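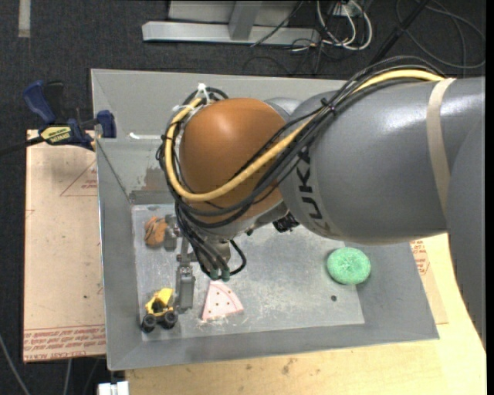
Arm over the pick bin, hose and cable bundle at the wrist. Toy vehicle at left, pink wedge at center.

2018-07-24
Posted by Éabha Keane

Product: Liloto Pick bin-picking kit (gripper, hose set, pick software), 30-day evaluation
Reported by: Malildale test shop
Assigned to: Jarlath Kinsella, Liloto support
Status: Closed, one item carried over

Problem as reported

The kit stops partway through a run with "pick timeout, no grip confirmed." The arm goes down into the bin, the fingers close, and the program waits until the timer runs out. It then backs off to the home position and needs a manual reset. We are running mixed items on a KUKA arm, with the bin clamped to the table. It started after we moved from single-item runs to mixed items. Single-item runs in June did not show the fault.

The stops are not tied to one item. We had them on the pink wedge, the yellow vehicle and the round green piece. They happen more often when the arm is reaching toward the left side of the bin.

First reply, J. Kinsella

Please send the run log and confirm the software version. Check that both hose connectors are pushed fully home. Run the grip test from the service menu with the arm parked and tell me how many cycles pass.

Reply, É. Keane

Log attached. Version is the one that shipped with the kit. Both connectors were seated. Pulled them and pushed them back in anyway. Grip test with the arm parked: 100 cycles, all passed. Went back to mixed picking and got a timeout before the first bin was finished.

J. Kinsella

If it passes parked and fails in motion, I would look at the cable and hose routing before the software. Jog the wrist slowly through its full range with the gripper open and watch the bundle where it passes over the cover. It should have enough slack to follow the joint at both ends of travel. Do this in manual mode at reduced speed.

É. Keane

Darragh Noonan jogged it while I watched the signal page. The grip signal drops out when the wrist is turned most of the way toward the left wall and comes back when it is turned the other way. Repeated it several times with the same result. The bundle gets tight at that end.

J. Kinsella

That matches a short service loop. The sensor lead is pulling at its plug. Loosen the ties near the cover, feed some length forward from behind the strap, and tie it again with the wrist at the far end of its travel. Do not pull the ties down hard. The install sheet shows the ties being done at the home position – I will ask for that to be changed.

É. Keane

Done this morning. Jogged both ways with no dropout. Ran mixed items for the rest of the shift: 167 picks, 2 misses, no timeouts. Both misses were on the wedge when it was lying close to the near wall, and the software retried and carried on as it should.

Notes for the evaluation file

Aidan Horgan asked for these to be kept with the ticket.

Setup took longer than the quote said, mostly on hose routing. The grip test is useful but it does not move the arm, so it will pass on a fault like this one. Support answered the same day each time. The Hennessy kit we tried before this had no signal page at all, and we would have spent a lot longer looking.

Carried over: the timeout message should say whether the signal was lost or never came on. As it stands the two look the same on the screen. Jarlath has logged this as a change request and will send the number to Niamh Ó Riain.

Ticket closed by É. Keane. Reopen if the timeout comes back before the evaluation ends.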